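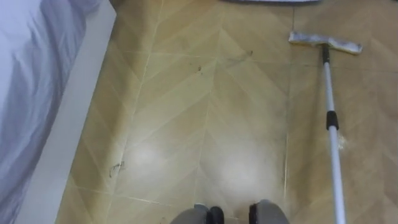

Skurnen Opens Its Household Floor Care Collection to Research Partners

March 30, 2025 – Skurnen is very pleased to share that Sernance, our program for gathering examples of everyday floor cleaning, is now open to university and industry partners. It has been a long road getting here, and we are grateful to everyone who lent us their time and their floors along the way.

Sernance holds 161 hours of recordings, gathered in 13 homes by operators who guide a two-armed robot through ordinary chores. Each recording pairs what the robot sees with how its arms and grippers move, so that a learning system can study the whole job from start to finish, slow parts and second tries included.

Floors get a great deal of attention in this first release, and we think they deserve it. A flat mop lying on glossy herringbone, with patches of glare nearby and bits of dark debris no bigger than a crumb or a short thread, asks a lot of a robot that has to tell dirt from a seam or a reflection. 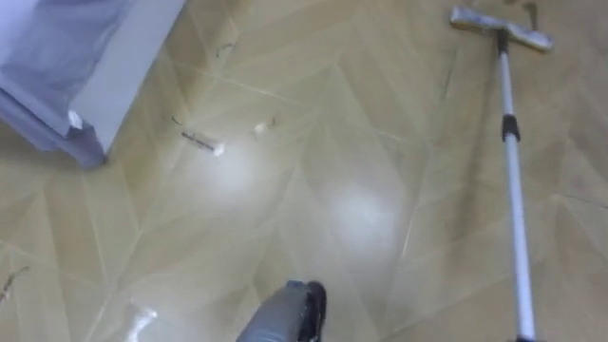 Availability

Partners may request the first 119 sessions through the Admasu portal starting today, along with Viva, our tool for playing back and labeling recordings. Requests are normally answered within seven working days, and our team is always glad to talk through what you are hoping to teach your own system – please do write to us, even if your plans are still taking shape.

We use cookies to improve your visit. Accept all | Manage preferences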